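Chapter 4
When the Machine Comes to the Table

In this chapter you will read about:
the difference between a job and a task
what workers at one flower firm gained and lost
why the first months are often the slowest

4.1 A job is made of many tasks

When people speak about automation, they often say that a machine "takes a job". This is a simple way to speak, but it hides what really happens in most workplaces. A job is made of many small tasks. Some of them are easy to give to a machine, some are difficult, and some are so small that the workers themselves forget to mention them.

Let us take the case of Clunness, a firm in Predport which prepares artificial flowers for hotels and shops. It has 70 workers, and 50 of them used to work at the arranging tables. In October the firm began to use robot arms at nine of these tables. Before this, the managers asked the workers to write down every task in one normal day. The first lists were short. "Lay out the stems, add the leaves, tie, pack." After one week of watching, the lists became much longer. Only for the leaves there were many separate steps: to choose a sprig, to see which side is up, to take it by the stem and not to bend the leaf.

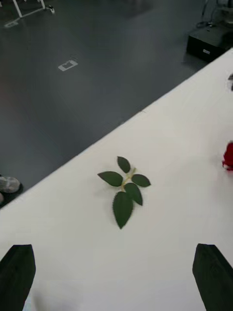

Figure 4.1 A sprig of rose leaves between the open fingers of a gripper.

For a person with some practice, these steps are one movement of the hand. For the robot each of them must be prepared, and somebody has to prepare it. So a new task appeared at the same time as an old one became smaller. We will meet this pattern again in the case of the Horkville bakery in Chapter 6.

4.2 Who stands where

The second change was in the place of the worker. At the old tables, two arrangers sat face to face and talked during the work. At the new tables the arms reach in over the flowers, and the arranger has to stay further back.

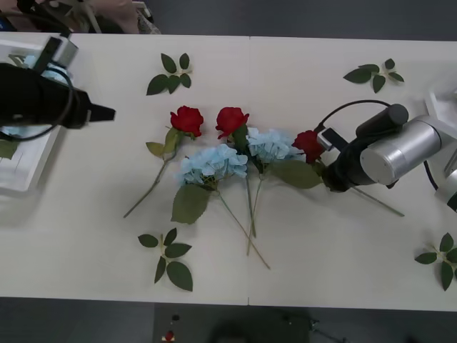 Several workers said that they missed the talking more than they had expected. Others were glad to have less pain in the wrists and shoulders at the end of the shift. Both answers are true, and a manager who listens only to one of them will plan badly. It is also important to ask who receives the new tasks. At Clunness the younger workers were trained first - a decision which the older arrangers found unfair, as they knew the flowers best. After some weeks the firm changed its plan and formed mixed pairs.

4.3 Slow at the beginning

In the first month the nine tables finished 2491 arrangements, fewer than the same tables had made by hand.
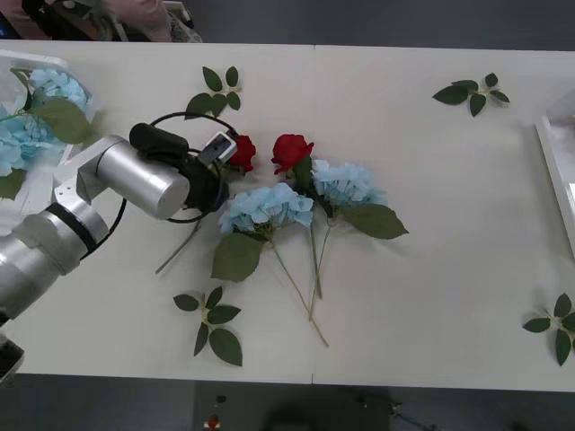
The firm had promised its workers that no person would be judged by these early numbers, and it kept this promise. The Paredes workshop, which we study in section 4.5, did the opposite and lost several of its best people before the summer. While you read the two cases, make a list of the tasks in a job that you know well, and keep it for the exercises at the end of the chapter.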